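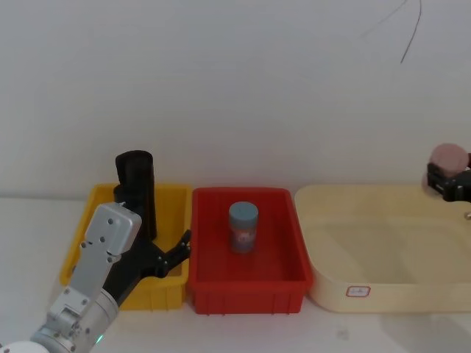

Match notebook, January, 7.40 pm

Passing map for the second friendly is finally plotted, and it's a beauty! Ledow press so high in the first 20 minutes that their back line is nearly on halfway, and Yook went long over the top again and again until it paid off. Both goals came down the left, same channel, same runner.

Still need to fix the clock offset in the tracking file. Second half starts 8 seconds late, so every corner is tagged to the wrong phase. Prasanna has the old script.
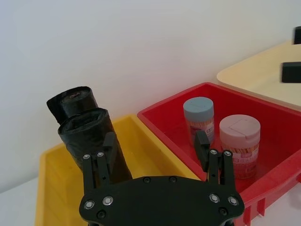 Entered by Ga-eun Do

Reran the sprint counts after tea. Jae-in's number for the left winger looked silly (109 in one match?) but that was the threshold set to jogging pace — my fault, changed it back. Much more sensible now, and she still comes out on top. What an engine.

Corners: the near-post flick is worth a proper look. Their keeper stays on her line every time, and the centre half gets dragged out with the first runner. Would love to see it against a zonal defence. 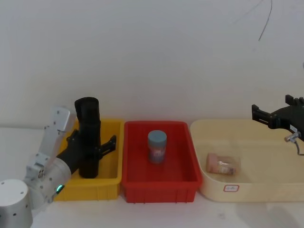 Do we keep the friendlies in the season totals?

Keep them in a separate sheet for now, as the unlimited subs throw out the minutes for everyone on the bench.

Omprakash wants the heat maps in club colours. Try the darker green first. Seon-mi to check the throw-in tags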